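Storage and Tidying > Baskets, boxes and bins
Thread: Soft toys in wicker, lined or unlined?

tallboy_hinge
I have a rectangular wicker basket, brown, with a cut-out handle slot at the end, and a set of small plush toys that need to live in it. The basket sits on a pale wooden table with a rounded edge. I want to settle three points before I buy any more of them.

1. Whether to line the basket.
2. Whether the toys should be sorted by size or just put in.
3. Whether the basket will mark the table top.

The finish on the table is an oil (Bikwood, the matt one), recoated in May. The toys are short pile. One red-orange toy was still out on the table top. 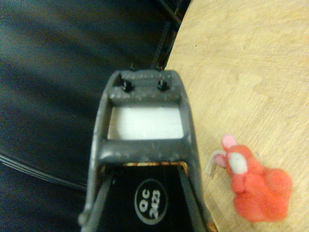

What is the best way to stop small plush toys snagging on wicker?
Line the basket with a plain cotton liner that folds over the rim, and trim any raised cane ends on the inside before fitting it. Most snags come from the cut ends at the corners and around the handle slot, so check those first.

ostler44
Agree on trimming, disagree on the liner. A liner in a small basket takes up depth, bunches at the corners and has to come out for washing. I ran lined baskets for two years and then stopped. A pass with fine abrasive paper over the inside weave does the same job. Use 240 grit, dry, then vacuum with the brush head. Short pile toys do not catch on a properly sanded weave. Long pile is another matter.

Marrow_and_Pine
Sanding removes the lacquer from the cane. Once that is gone the cane takes up moisture and sheds fibre, and you have made the problem worse a year later. If you must sand, seal it afterwards. I used the Gulard water-based sealer, thin coat, left it for 4 days with the basket upside down on battens before anything went in.

ostler44
I have not seen fibre shedding on any of mine. They are indoors and the room is dry. If the OP keeps his in a bathroom then by all means seal it.

tallboy_hinge
Not a bathroom. It is an ordinary room with the heating on a timer.

I looked over the inside after reading the first reply. There were two raised ends, one at a corner and one under the handle slot. Both are now cut flush with side cutters. I have not sanded anything yet.

On point 2, I have been putting them in as they come. The basket is set diagonally so the slotted end points to the back of the table. The black-and-white one went in nearest that end, the bright green one beside it, then a brown one which ends up partly underneath the others, and the red and pink one across the middle with its limbs out. That last one takes the most room by some margin.

quillet
Put the long-limbed one in first. Fold the limbs under the body and lay it flat on the base, then place the compact ones on top. If it goes in last it sprawls and everything under it is hidden, so whoever wants the brown one empties the basket to get at it.

Marrow_and_Pine
Opposite advice from me. Long limbs on top. They are the easiest thing to grab and lift, and a toy folded under the weight of the others takes a set in the stuffing. I have had polyester fill stay flat at the hip seams for months.

quillet
Under three small plush toys? The load is trivial. The flattening you describe comes from vacuum bags or from a full chest.

Marrow_and_Pine
It came from a Henao toy crate, filled to the lid. I accept that is a heavier load than the OP has.

bohumil_r
Point 3 has not been answered, so I will take it. A wicker base has a rim that bears on a narrow line, and grit collects under it. On an oiled surface you get fine arcs wherever the basket is turned. Fit self-adhesive felt pads, 10 mm diameter, one at each corner. If the rim is round cane the adhesive will not hold and you need to stitch the felt on with waxed thread, two turns through the weave and a flat knot on the inside.

Do not use rubber feet. Some rubbers react with oil finishes and leave a brown ring that goes deeper than a light sanding will reach.

Bohumila Říha has a chapter on basket bases in her booklet on household cane, if you can find a copy. The stitching method is from there.

tallboy_hinge
Thank you, that is what I was after. The rim is round, so stitched felt it is. The basket is back on the table with the four toys in it, loaded in the order I gave above.

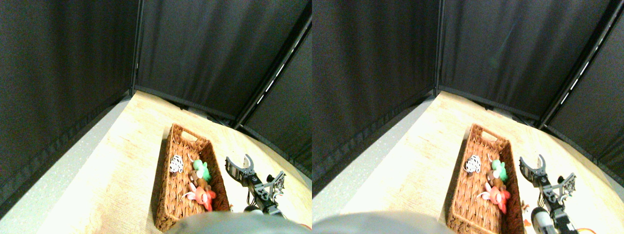 Summary of replies so far (edited by tallboy_hinge)

Liner: no agreement. I will try it unlined with the raised ends trimmed, and fit a liner if there is any snagging.
Sanding: only if followed by a sealer.
Order of loading: no agreement. Trying quillet's method first.
Table: stitched felt, no rubber.

ostler44
Fair summary, though I maintain the sealer is unnecessary indoors.

pennywort
Has anyone used the Plurka liners? They come with ties that go through the handle slot, which ought to deal with the bunching ostler44 mentions. I am reluctant to order without knowing whether the ties are sewn in or just tacked.

Marrow_and_Pine
Sewn in on mine. The hem frayed at the slot after a few washes at 40 and I ran a zigzag along it. No trouble afterwards. Measure the inside of the base before ordering, as the outside figure will give you a liner that is too big.

pennywort
Noted. I will measure the base tonight.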